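Plirness Support - Ticket history
Product: Flodance two-finger gripper kit, wrist camera version
Site: Brandton evaluation cell 2
Opened by: Pichit Nakpan
Priority: normal
Status: resolved, pending firmware note

Initial report

We are evaluating the Flodance kit for box opening and tape handling before we decide on an August order. The gripper closes on a roll of tape, reports "object held", and then drops the report after a short lift. The roll is still between the fingers when this happens. The arm controller reads the lost grip flag as a drop and stops the program. It happens on most lifts with the roll on its side and on few lifts with the roll flat.

Setup: stock fingers, force limit at the factory value, status polled every 20 ms. Mounting bolts were torqued to the sheet that came in the kit. The kit was installed from the printed quick start guide, without the setup wizard.

Support reply

Thank you for the report. Please send the following:

Gripper firmware version and tool I/O firmware version.
The status log for one failed lift, from close command to program stop.
One wrist camera still from the approach position.
Whether "re-zero on power-up" is on or off.

Please do not raise the force limit yet. A higher limit can hide a zero offset and makes the log harder to read.

Customer reply

Log is attached to the ticket. Re-zero is off, which is how the kit arrived. Both firmware versions match the ones on the download page. In the log the finger position holds steady through the lift. The force value starts low at contact and sinks under the hold threshold 500 ms later. There is no matching change in position. Wrist camera still from the approach:
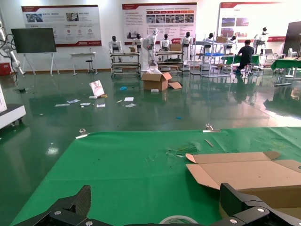
The lost grip flag depends on two values, finger position and motor current, and only the second one moves in our log. I ran the same close command on a rigid test block and the current sagged in the same way, so I do not think the roll is being crushed. Approach height was left alone between runs. The top curve of the roll sits between the fingers at the bottom of the view, and that is the reference I use to line up the close. The cloth is held by spring clamps along the far edge, and I set the table height in the program with the cloth on. Fingertip contact with the table was my first suspicion, but raising the close point by 2 mm made no difference.

Support reply

The position trace rules out slip. The current trace looks like a zero taken under load. If the gripper was zeroed with the fingers pressing on something, every later reading is shifted down, and a light grip falls under the threshold as soon as the motor settles into hold.

Please try this in order:

1. Move the arm to a clear position with nothing between the fingers.
2. Open the gripper fully and wait for the "idle" status.
3. Run Zero Force from the tool page. Do not use the shortcut on the pendant.
4. Turn on "re-zero on power-up" and save to the tool.
5. Power cycle the tool only. The arm can stay on.
6. Repeat the lift with the original program and force limit.

Customer reply

Done as listed. Step 4 did not save the first time - the tool page shows a green check, but the setting is back to off after the power cycle. Saving again with the program unloaded worked.

With the new zero, the force value at contact is well above the threshold and stays there for the whole lift. No lost grip flags with the roll flat or on its side. I also ran the Ruangrit adapter plate profile, as we plan to use that plate on the second arm, and got the same result.

Two remarks for the evaluation. The quick start guide does not mention Zero Force at all. Only the wizard does, and the wizard is described as optional. The lost grip flag should also carry a cause code, because without the log there is no way to tell a position loss from a current loss.

Support reply

The save problem is confirmed on our bench. Settings are rejected while a program is loaded, but the page does not show the rejection. This has gone to firmware as a separate item and is linked here. The guide correction is accepted. The cause code is logged as a feature request with no release assigned.

Please keep the force limit at the factory value for the rest of the evaluation. The ticket stays in pending until the firmware note is published. Replying to it will reopen it.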